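Home | News | Research | Industry | Events | Contact
Print this page | E-mail this article

Proltance opens simulated household set for robot training

Proltance has started gathering examples for a robot learning system inside a simulated home, the company said in July. The work covers ordinary household jobs such as picking things up, putting them down and getting through doors. The learning system that will use the examples is called Voltavow.

Views from the simulated rooms:

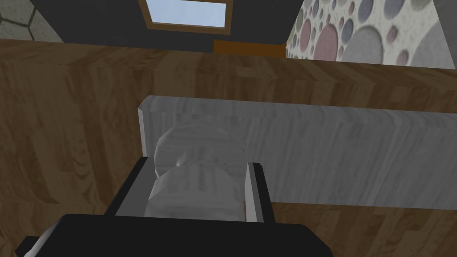
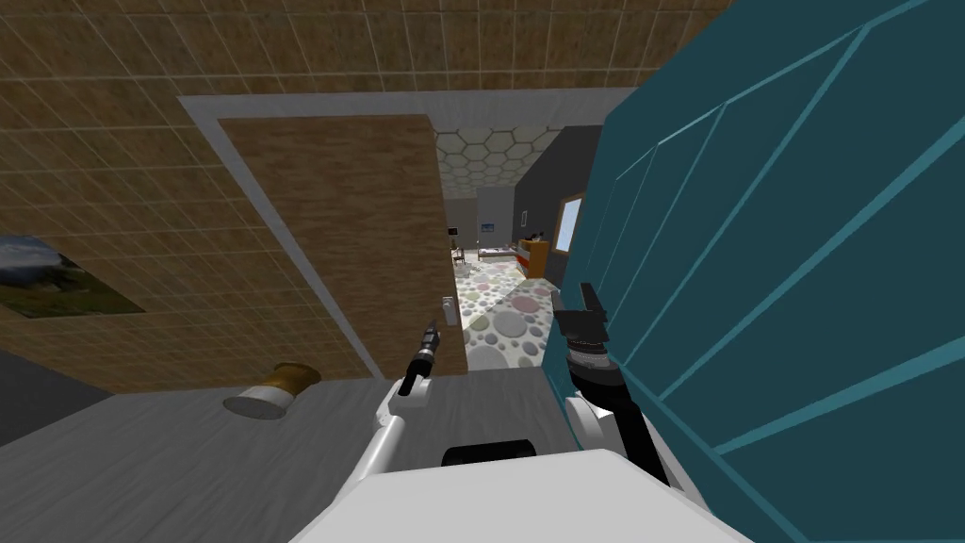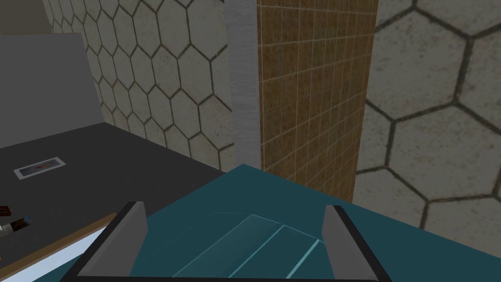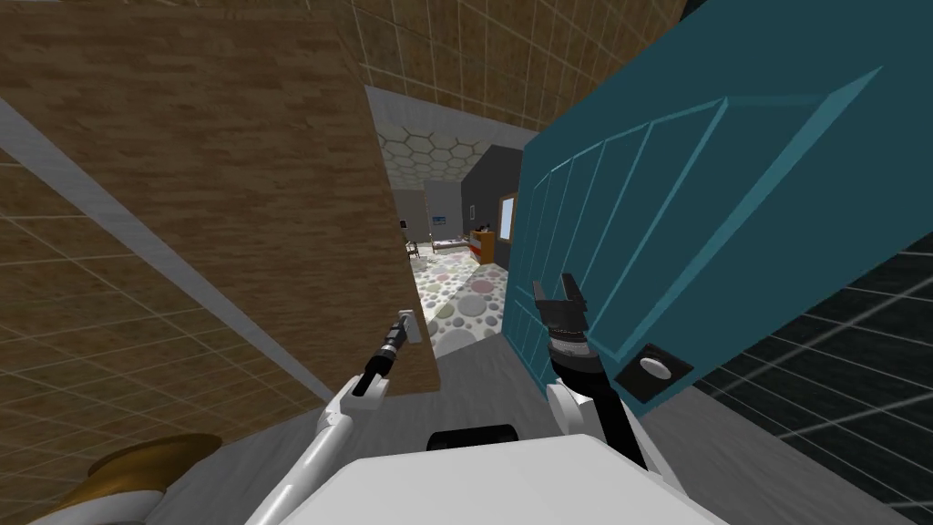
How the examples are gathered

An operator sits at a desk and steers both arms of the simulated robot with a pair of hand controllers. The software, named Flarar, records what the robot's cameras show together with the position of every joint and the opening of each gripper. One recording of one task from start to finish is called an episode. The operator marks it as good or bad before the next one begins.

Proltance has set a target of 70 tasks for the first release, with 40 good episodes for each. Bad episodes are kept in a separate store. They are not used in training for now, but the team wants them on hand for a later study of how the system recovers from mistakes.

"We get asked why we don't just write the motions out," said Przemysław Domański, who leads the project. "For one door, you could. Then you change the handle, or the door is already half open, and you're writing it out again. We would rather have a person do it many times and let the system find what those times have in common."

Each episode comes with a short written instruction. The instructions are typed by someone other than the operator, and the operator reads them cold at the start of the attempt. Domański said this keeps the wording closer to what a resident might say, with the vague parts left in.

Rooms with changing surfaces

Walls, floors and ceilings in the simulated home take their patterns from a library. Hexagonal tile, square tile and overlapping circles are among the patterns in use, and they are put together without regard to taste. The aim is to stop the learning system from leaning on the look of a particular wall when it should be paying attention to the object or the door.

"People see the combinations and ask if something is broken," said Hubert Wysocka, who looks after the room layouts. "It's meant to look like that. A real apartment would be calmer, but if the system only ever saw calm rooms it would struggle with the first loud carpet."

Wysocka said the first batch of layouts had a different fault. The small objects came out too evenly spaced on the counters and tables, and operators learned where to reach before the episode had begun. Placement is now drawn fresh each time, and items may end up close to an edge or on the floor.

Doorways have taken the most operator time so far. Both arms have to be kept clear of the door and the frame while the base moves, and a small error in steering can spoil an episode that was going well. New operators practice on tabletop tasks for 2 weeks before they are given a doorway. At present there are 9 operators, working in morning and afternoon shifts - the evening shift was dropped after a trial in which the share of bad episodes went up.

Checking the recordings

After a shift, the recordings are played back at high speed and checked by a second person. The checker looks for episodes where the written instruction and the action don't match, where an object has passed through a surface, or where the gripper has closed on nothing and the episode was still marked as good. An episode that fails the check goes back into the queue with a note.

Domański said the contact settings for the grippers were changed early on. Held objects had been slipping in ways that did not match tests on the bench, and the recordings made before the change were thrown out. He did not say how many were lost.

Next steps

Tomaszewski, a maker of home fittings, is supplying measurements of handles and latches so that more types of door hardware can be added to the layouts. The two companies have agreed to share the results of the door tasks but not the recordings themselves.

A first round of training on the tabletop tasks is under way. The door tasks will follow once enough episodes have passed the check. Proltance said it would then try the system in layouts that none of the operators have worked in, and after that on a physical robot in a test apartment at its own site.

No date has been given for the physical tests. Wysocka said the team still has drawers and hinged lids to work through first, and that the layouts for the bathroom have not been started.

Print this page | E-mail this article

Get our research news by e-mail. Enter your address to subscribe to the newsletter. You can unsubscribe at any time.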